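# Gray box, scuffed back wall: keep it or replace it?

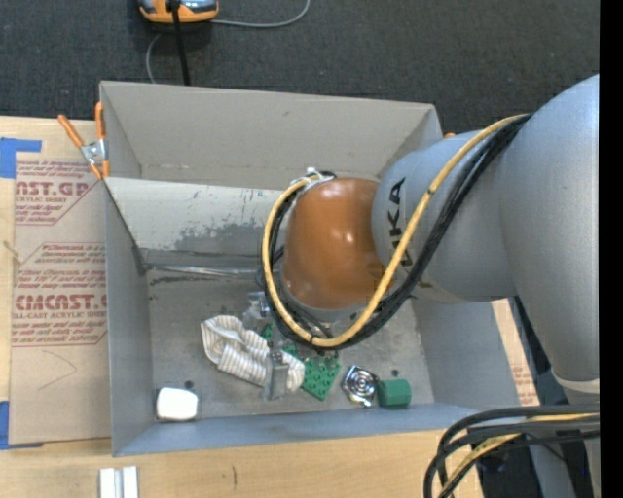 The box on the bench, back wall at the top.

**fullotside_bench**
I've been using this box for small parts and I'm trying to decide if it has any life left. The inner back wall is worn, with a dark patch that has spread toward the middle and some small scratches higher up. There is a shiny strip along the seam where that wall meets the floor. The rest bothers me less. The tall sides still suit what I keep in it.

Is the patch worth treating, or do I leave it alone? A new box the same size from Bisel is $25 and I'd need 2 of them to match.

**lidless**
Leave it. Scuffs on an inside wall don't hurt anything. If the floor seam holds, the box holds.

**Corner Crease**
I'd look at that crease along the base of the upper panel before worrying about the patch. I had boxes with folded corners and a panel like that, and the crease was the first place to go. Press on the panel with your thumb. If it moves easily, run tape on the outside of the fold, full width.

**fullotside_bench**
Pressed it. Some give, no split that I can find. The strip along the floor seam was on there when I got the box, so somebody already had ideas about it.

**khaemba_shelf**
I disagree with lidless. A rough patch sheds, and if you keep anything in there with a finish on it you will get dust and rub marks. We had 60 boxes in the Khaemba stockroom and pulled every one that looked like that. Line it or retire it.

**lidless**
You pulled boxes for scuffs? What did you do with them?

**khaemba_shelf**
Used them for scrap and packing paper. They worked fine for that.

**lidless**
So they were fine.

**khaemba_shelf**
For scrap, yes. I wouldn't put painted parts in one.

**two_bins_over**
A liner is the cheap answer. Cut a piece of thin card to the height of the back wall, score it at the bottom so it folds onto the floor an inch or so, and set it in without glue. When it gets ugly, swap it. Mine are from the Bandance sample packs — 70 sheets, and I still have most of them.

One thing: measure the wall at the bottom and again at the top. If the sides slope, a square piece will buckle.

**fullotside_bench**
Good point, the right side does slope outward. I'll cut it a little wide and trim.

**Corner Crease**
Tape the fold anyway once you have it empty. Wipe it down first or the tape won't stick.

**khaemba_shelf**
Fine with the liner. I'd still keep painted stuff out of it.

**fullotside_bench**
Nothing painted goes in there, just odds and ends. Liner goes in Monday and I'll hold off on the Bisel order. If the crease opens up I'll post again.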